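Ticket: Label printer drops off the network after lunch, Tultonport office
Opened by: Laine Kļaviņa
Assigned to: Sherif Bouzid
Status: Closed
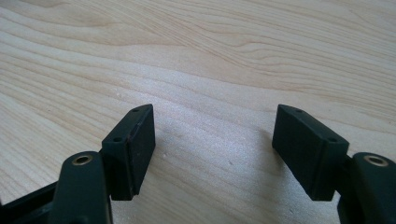 Laine, 9 April 2020, 8:52
The Kemen label printer in shipping stops taking jobs every afternoon. Jobs sit in the queue as "waiting" and the printer shows Ready. Power cycling fixes it until the next day. Started in March after the router was replaced.

Sherif, 9:10
Can you print the network page from the printer menu and send me the IP address? Also tell me if one PC is affected or all of them.

Laine, 9:31
All of them. Address ends in .86. Anas says the old one ended in .20 but he isn't sure.

Sherif, 9:44
The new router hands out addresses from .50 to .200, so the printer is getting one from that pool. The print server still has a fixed port. Checking which address it points to.

Sherif, 10:05
Port on the server is set to .86, so mornings work. Please leave the printer alone when it fails today and call me. Don't restart it.

Laine, 13:22
Failed again. Network page now says .113. Left it on.

Sherif, 13:40
Confirmed. I can ping .113 and get nothing useful from .86. The router has given .86 to a handheld scanner. After a restart the printer asks for its old address and sometimes gets it back, which explains the power cycle.

Steps taken:
1. Set the printer to a manual address, .20, outside the pool. Subnet mask and gateway copied from the network page.
2. Pinged .20 before saving to make sure nothing else had it. No reply.
3. Changed the port on the print server to .20.
4. Turned off SNMP status on the port. It was marking the printer offline after short delays.
5. Cleared the stuck jobs and restarted the spooler.

Anas Lahlou, 14:15
Test labels came out from both shipping PCs. The Pluvon order screen still shows the old printer name.

Sherif, 14:28
That name is only text in the Pluvon settings. Changed it to match. Log out and back in to see it.

Laine, 16:50
Printed all afternoon with no restart. OK to close.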